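Chapter 4
Pile, Nap, and Why Fuzzy Cloth Behaves the Way It Does

I learned to sew on stiff cotton, and I stayed there for years. Cotton does what you tell it. Then one July I bought two yards of plush at the Skerum mill outlet, cut every piece of a bathrobe whichever way it fit, and ended up with a robe that looked like it came from three different bolts. The left sleeve was darker than the right. The collar was lighter than both. It was all the same cloth!

So this chapter is about pile, and I'm going to go slowly, since pile trips up more of my students than zippers do.

Start with the words. Pile is the layer of fiber ends or loops standing up from the base cloth. Nap is the direction those fibers lean (some books use it for the raised fuzz on a brushed fabric too, and I'll tell you when I mean that instead). Run your palm across a plush throw one way and it feels slick. Run it back and it drags a little. When you're stroking it smooth, you're going with the nap.

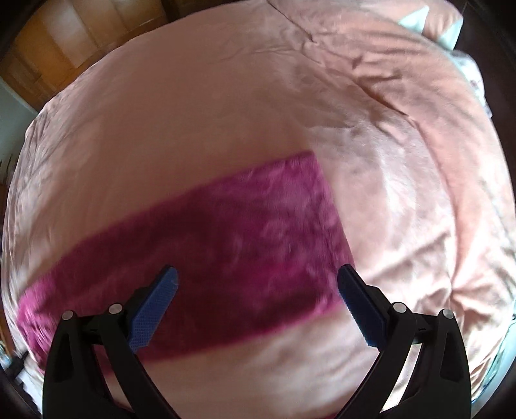

Figure 4.1. Magenta plush, with shade changes in the pile.

The color shift comes from light. When the fibers lean away from you, you see mostly their sides, which bounce light back and look paler. When they lean toward you, you look down between the tips and the color goes deep. A strong dye shows this far more than a weak one. I keep a wine-colored scrap of Flimasa plush in my bag just for this -- one swipe of a thumb and people get it.

Pale cloth is sneakier. You can cut a whole peach or cream blanket upside down and not notice under a desk lamp.

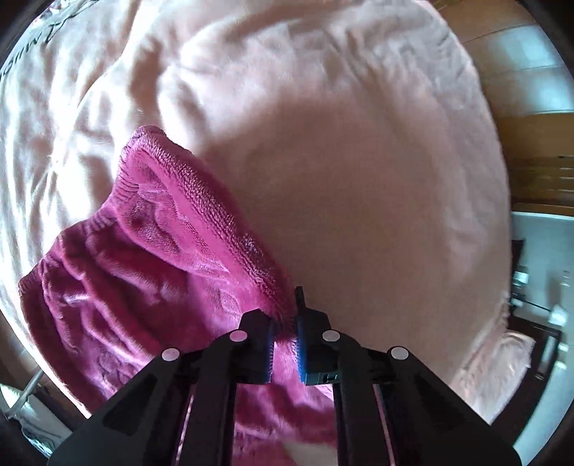
Then you carry it to the window and there's the seam, plain as day. My fix is boring: before I cut anything, I chalk an arrow on the back of the cloth, pointing the way the pile lies smooth, and I chalk another on every piece as it comes off the table.

We'll use arrows all through the project at the end of this chapter, the Zoubi lap blanket. You'll need one yard of plush and sharp shears. Cut a single layer at a time, from the back, with small snips that slide under the fibers. Expect fluff. I once weighed the sweepings from a class at Plaltura, and we had 632 grams of it -- more than one finished blanket.

Before you go on, find three fuzzy things at home and work out which way each one runs. A towel counts, though looped pile is a special case, and that's where section 4.1 picks up.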